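Community Help > Robotics & Automation > Buying and Budgeting

What should I set aside for besides the arm itself? (tabletop pick-and-place, small budget)

Posted by Adaeze Balogun, Wednesday, February 24, 2021

Hello everyone, and thank you in advance for reading, as I know I tend to go on a bit. I run an after-school workshop in Dullutel, and we have been given permission to spend up to $2,000 on getting the older kids started with a small robot arm. The arm we like would leave us with a decent amount left over, and I would love to hear from people who have bought one of these before I send in the order form. Our plan is very modest: pick up small things from a table, put them in a box, and later on have the kids sort them by color or shape.

What I can't work out is how to divide up the rest of the money. The seller, Skekton, offers a wrist camera for $240 and an "activity set" of objects and bins for $300, and both are described in about two lines each. There is also a second set of fingers, and a service plan I don't understand at all. I have to turn in one list for the whole year, with everything on it, and anything I forget will have to wait until June. My husband says to buy the arm and the camera and stop there, but he also said that about the kitchen mixer, and I ended up buying every attachment separately!
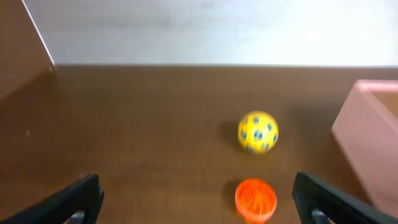
My main worry is the objects and the gripper, and whether we should pay for matched ones or gather up our own. The kind of layout I have in mind is very plain, with a wood table against a white wall, the yellow ball with the blue spots, the little orange cup down between the fingers, and the pink open box over on the right to drop things into. I like that the colors are so different from each other, which ought to help when the kids get to the sorting part. But a ball and a cup are such different shapes to hold, and I don't know whether one pair of flat-tipped fingers is enough or whether I should be putting the second set on the list now. Any advice at all would be welcome, including on things I haven't thought to ask about.

Tags: robot arm, gripper, classroom budget, pick and place

Harvey Poirier

Hi Adaeze, welcome, and what a nice project to be planning. I have set up three of these benches over the years, one at home and two for a school, so let me tell you how I would split it.

Skip the activity set. I would much sooner see that $300 stay in your pocket for now. Cups, balls, blocks and a plastic bin can all come from the dollar store or the bottom of somebody's toy chest, and your pink box is already a fine target -- it's open at the top and a good big opening forgives a lot of sloppy aim. Do measure your objects before you order, though. Look up how wide the gripper opens and compare it with the widest thing you want to grab. A ball has to fit between the fingers at its fattest point, while a cup can often be taken by the rim with one finger inside, so the ball is usually the one that decides it. Bring a ruler and check both.

As for the second set of fingers, I'd leave them off and buy a roll of thin rubber pad instead. Stick a little on each tip and see how you get on. I paid $27 for mine, which felt like a lot for a strip of rubber, but I'm still using the same roll.

The camera I would buy. You can add one later, but then you have to redo the cabling and usually the calibration too, and with a room full of kids waiting you will wish it had been there from the start. Put down money for two clamps as well, a power strip with a switch you can reach quickly, and one spare motor for the gripper. That last one is what wears out first in my experience. Ask Skekton what a spare costs and how long it takes to ship before you commit to anything.

Oh, and the service plan: ask whether it covers damage from bumping into the table. Mine didn't, and that was the only damage I ever had.

Rūta Zariņš

Agree with Harvey on the camera. I don't agree about the fingers. If they're offered at a discount with the arm, get them, as shipping on small parts alone is painful.

Also check that your table is solid. We spent more on a heavier table than on any accessory, and it wasn't in our budget.

Kwadwo Arthur

we have the Colow one and its fine. comes with a camera. not sure about theirs

Adaeze Balogun

Thank you all so much, this is exactly the sort of thing I needed! I have taken the activity set off the list and written to Skekton about the spare motor and the finger price. The table I will have to go and lean on this week -- I have never once thought about whether it wobbles. Kwadwo, does yours need a separate power supply for the camera, or does it run off the arm?

We use cookies to remember your sign-in and keep the site running. By continuing to browse you accept our cookie policy.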